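The woman who looks after the play food at Gradlow asked that I do not print her name. She does not want, she says, that parents in Warovon stop her in the supermarket to talk about plastic carrots. It has happened before. "I was standing with real carrots in my hand, and a father wanted to know if ours can go in the dishwasher. The upper rack, yes. But I wanted to buy my dinner."

Gradlow is a toy library. Families borrow a set for four weeks, bring it back and take another one. At the moment 160 families are members, and the play food is the part of the collection that is borrowed most. She has worked with it for 19 years. She began in the time when everything was painted wood, and she remembers the paint well, especially how it came off at the corners of the cheese.

We met at a quarter past nine in the morning. She had coffee, I had tea, and before any question was asked she put a plastic lemon in my hand and told me to close my eyes.

"What do you feel?" A lemon, I answered, and she was pleased. "You see, the two ends. Many factories make only one end, and then it is a yellow egg. A child of three years will call it an egg, and the child is right."

This is how she judges a toy vegetable. The color comes second, she explained. A good piece must be known by its shape, and it must be near the size of the real thing. Her example was the strawberry. In most sets it is too big, often as big as the tomato, because small pieces are not allowed for small children. She understands the rule and she would not want a different one. Still it bothers her. "A strawberry as big as a tomato, it is a strange garden. But the children do not complain. They complain if the green top is missing."

I asked which pieces she would put in a set if she could begin again from nothing. She did not need long to think. Bell peppers in two colors, she said, a lemon, a banana, a tomato, a cucumber, one garlic, and something that is really hot.

"The chili is the best toy we have. With the banana you can only pretend to eat. With the chili you pretend to eat, and then you must run around the table and ask for water. It is a whole theater in one small piece."

The sets go out in cloth bags, but she likes to see them sorted in baskets when children play. Here we came to a subject on which she has strong opinions. Plastic tubs she does not like, and cardboard boxes she calls sad. What she recommends to every family is an open basket made of wire.

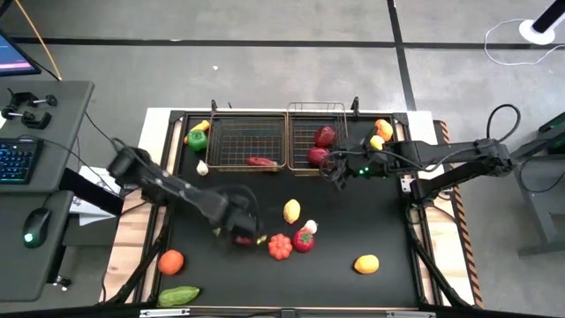 Red peppers and a chili in the two wire baskets, fruit and vegetables on the black surface.

"In a tub everything goes to the bottom and becomes one soup," she said. "In wire you see it from the side. The child is sitting on the floor, the eyes are low, and the child sees red, there is the pepper. Then you can begin a game of sorting without explaining very much. Red things in this one. Yellow things in that one. Or the things that go in a salad, and the things that do not go in a salad. That second game is much more difficult, and I have seen two grown people quarrel over the mango."

She has a preference even for the kind of wire. The bottom should be a grid, close enough that a chili does not fall through with its thin end and get stuck. The brass color she finds warm, although it shows fingers quickly. An earlier model, sold under the name Wata, had a round handle which she liked very much, until she noticed that children wore it as a hat. After two winters she took it out of the lending.

We talked then for a good while about the ground on which one plays. It was a subject I had not prepared for, but she had. A light wooden table is pleasant to look at, she said, but a banana and a lemon almost disappear on it when the sun comes in. On something dark, each piece stands alone. She keeps a black sheet for exactly this purpose and puts it on the table when a child has difficulty to find things with the eyes, or is tired, or is simply new and a bit shy.

"Put out ten pieces on black and leave space between them. Do not make a pile. A pile says to the child, this is a mess, you must clean. If there is space, the child will go from one to the other, like in a market."

And the tidying up afterwards? She laughed, and it took a moment before she answered. Every parent asks it, she said, and she has never found the sentence that works for all. What she tries is to let the tidying be the last part of the game. The shop closes, the vegetables must go in for the night. The cucumber is usually forgotten because it rolls to the edge. The garlic is forgotten too, since it is small and white and not so interesting for most children. She has sent letters to families because of one garlic.

"I do not want to be strict. But a set without garlic is not complete, and the next family has paid the same fee."

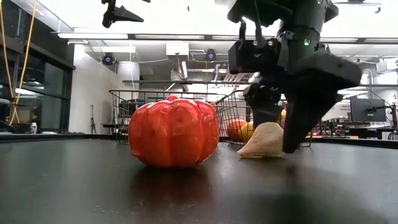
Text: Marit Oravec
Contributing writer, home and family pages

If she has a favorite, it is the pumpkin. I noticed that her voice became softer when we arrived there. She likes the deep ribs, where a small finger can go down like on a slide, and she likes that the stem is short, so it does not break. She even likes the shine. With a tomato she finds the gloss correct, with a pumpkin it is not correct at all, and the pale streaks on the upper part look to her more like a thing from a shop window than a thing from a field. "It looks like a decoration. I know this. A real pumpkin is dull and has earth on it. But put it on a dark table and it is a king."

It is also the piece with the most uses that no factory has planned. She has seen it as a birthday cake, as a stool for a doll, as a head. In November it is of course asked for by everyone, and in that month she lends it apart from the sets, one week for each family. There is a list on the door. I asked if she had considered buying more. She had, but the pumpkins that are sold today are lighter and have the ribs only painted on, and she does not want them.

The older pieces come mostly from a series called Huaranga, which was bought before her time by someone who, she believes, had a large budget or a cousin in the trade. The series had 300 different foods in its catalog, among them a fennel, a quince and a type of squash that she has never been able to identify. Gradlow has only part of it. She showed me the catalog, which is falling out of its cover, and she turned the pages with two fingers. On the page with the root vegetables somebody had written prices in pencil.

Once a year everything is counted and washed. It takes four days, and the lending is closed. At the last count there were 2,916 pieces of play food, including the bread and the fried eggs, not including the dishes. I wanted to know how one washes such a quantity. In the bathtub of the staff apartment upstairs, she answered, with a mild soap, and then on towels along the whole corridor. Hollow pieces must lie with the small hole down, otherwise water stays inside, and in spring one has a smell. She lost many tomatoes this way in her first year and did not tell anyone.

I asked what she thinks of the wooden foods that are held together with hook tape, and that a child can cut through with a toy knife. She was diplomatic. The sound is very good, she admitted, that crack when the two halves go apart. But the tape collects hair, and after one year the halves do not stay together, and then there are half lemons in all the rooms. "With a whole lemon you can do a hundred things. With a half lemon you can look for the other half."

For families who want to buy their own play food, she gave me some advice to pass on. Begin small, eight or ten pieces are plenty. Take each piece in your hand with closed eyes before you pay. Choose at least one thing that the child does not eat in real life, because in play it will be tasted. She is careful not to promise that it will be tasted later also at dinner. In her own home it took years, and with the peppers it never succeeded.

Before I left she wanted the lemon back, which was by then in my coat pocket. I had put it there without thinking. She said that it happens with the lemon more than with any other piece, and she wrote something in a small book.

Gradlow in Warovon is open for lending in the afternoon. The next set exchange is on Fri 2 April. Members are asked to bring the sets back washed and dry, with the garlic.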